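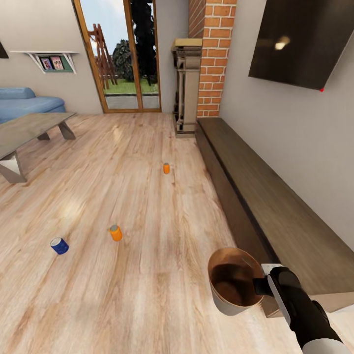 Night shift at our place went over to the tidy-up robots in March and I'm trying to work out whether it's the same everywhere. I work for Vurkier, we do the turnarounds on holiday lets, clean and reset between guests. Before any robot goes into a real house the route gets tried in a simulated one, and somebody has to sit and check what it does. That somebody is now me and three others off the cleaning teams. Today I had the lounge with the cans left on the floor and the arm holding a metal pot by the handle, low down next to the long bench. I have to mark whether the grip is all right and whether a guest's floor would get scratched. I used to do the actual lounges. Pay is the same for now, hours are better, but I don't know if this is a job or a stopgap. Anyone else been moved across like this?

marl_and_chalk
Yes, same thing at Clolludell last year. We had 68 cleaners on the rota when it started. Not one was sacked, I'll give them that, but when people left they weren't replaced and the checking desk stayed at nine. Ask now what your job title is in writing. Ours said "temporary reviewer" for months and it mattered when the pay review came.

tinwhistle
Do they give you a target? We started at 660 clips a week and it went to 700 without anybody being told. It just appeared on the screen.

shiftworker_b (original poster)
No target yet. There is a counter in the corner but the supervisor says to ignore it. My contract still says housekeeping operative.

tinwhistle
If there's a counter there will be a target.

Pellbrook
Bit gloomy in here. I did turnarounds for years and my knees are finished. If a machine wants to pick cans up off the floor it can have them. Sitting down and being paid the same is a good deal and I'd take it tomorrow.

marl_and_chalk
Nobody's saying the cleaning was lovely. The point is how many sit-down jobs there are at the end of it.

Pellbrook
Fair enough, but that's an argument with the management. The robot is a tool. We said the same about the big floor scrubbers and those still need someone walking behind them.

ouseford
The scrubber didn't need you to teach it your job first though. That is the bit I'd want paying for. When I mark a clip wrong I have to type why. "Pan goes in the cupboard base down", "don't drag the table, lift it". All of that is stuff I learnt on the job, and it goes into the system and stays there after I've gone. We raised it at the staff meeting and got a small skills payment out of it. Not much, but it set down that the notes are skilled work.

shiftworker_b
That's useful, I hadn't thought of the notes like that. I write quite a lot of them. Did the payment come per clip or on the hourly?

ouseford
Hourly. Don't let them do it per clip, people rush and the notes turn to rubbish.

gantry7
I'm on the other side of this, I set up the test rooms for the Fokmont project. Two things. First, the people from cleaning are far better at checking than the people we had before. Our lot would pass anything that didn't drop. A cleaner looks at a pot and asks if it's going to drip on the floor between here and the sink. Second, the robots are slow. I can't see them doing a full changeover without a person in the house for a good while yet.

marl_and_chalk
"A good while" is what we were told as well. What does the person in the house do at yours?

gantry7
Beds, bathrooms and anything with stairs. The robot does floor pick-up and takes kitchen things back to the kitchen. One person where there used to be two.

marl_and_chalk
So half, then.

gantry7
In the houses that have one, yes. I'm not going to pretend otherwise.

Pellbrook
One person on their own in a house is my worry, more than the desk jobs. Who helps you turn a king size mattress? And if you have a fall there's nobody there to hear it.

tinwhistle
Agree with Pellbrook for once. We got a check-in call every hour for lone workers. It took a grievance to get it.

shiftworker_b
We've had people working alone since the change and there's no call that I know of. I'll ask about that first, then the job title. The other thing I miss is the van, which sounds daft. Four of us used to go round together and now it's headphones on and a screen until six in the morning — you can go all night without speaking.

ouseford
Not daft. We got our breaks moved so the whole desk stops together. Costs them nothing.

hobnail_ray
Does anyone know if Ouazzani are doing this too? I start with them soon on changeovers and it wasn't mentioned at the interview.

marl_and_chalk
Haven't heard. Ask them before you sign, and ask whether there will be two of you in the house.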